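Chapter 9
Selling Small Editions: Zines, Prints and the Online Shop

An illustrator who prints a zine has two jobs after the ink is dry. The first is setting a price. The second is describing the work so that a stranger can decide to buy it. This chapter covers both, beginning with the size of the print run.

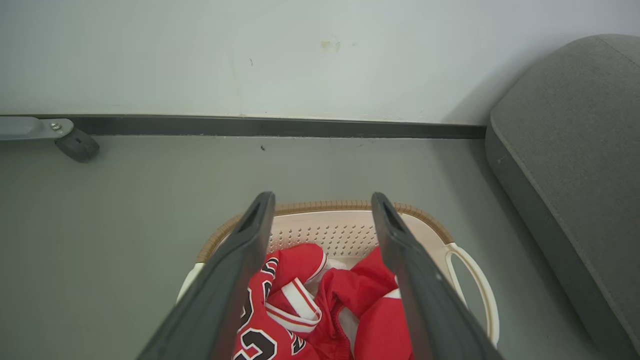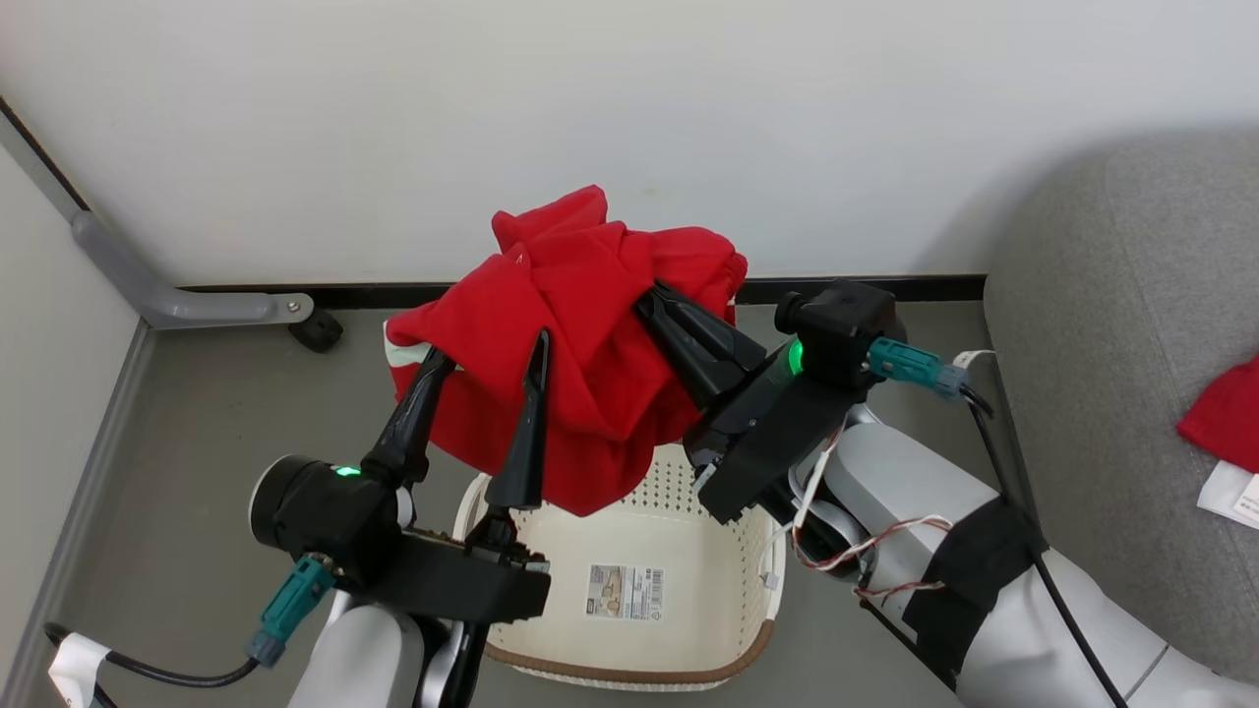
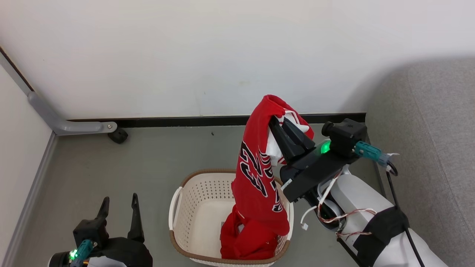

Zhenhua Zou disagrees with starting there, and would have students write the shop listing before they print a single page, on the grounds that a zine that cannot be described in two sentences will be hard to sell at any price. Readers may try the chapter in that order if they wish. Section 9.3 can be read first without difficulty.

A print run is the number of copies made at one time. Large runs cost less per copy but tie up money and shelf space. When the comic Skaver was first printed, its makers ordered 1000 copies and sold 140 by the end of August. The unit cost was low, but the rest of the stock stayed in boxes, and the second issue was delayed until the printer's bill had been paid.

Short runs work the other way. Each copy costs more, and the seller must decide whether to pass that cost on or accept a smaller margin. Numbered and signed prints can carry a higher price, provided the edition size is stated in the listing and is never increased later.

Key terms: print run, unit cost, margin, open edition, limited edition.

Before reading on, write down the page count, paper weight and trim size of one zine you own. You will need these figures for the costing table in Section 9.1.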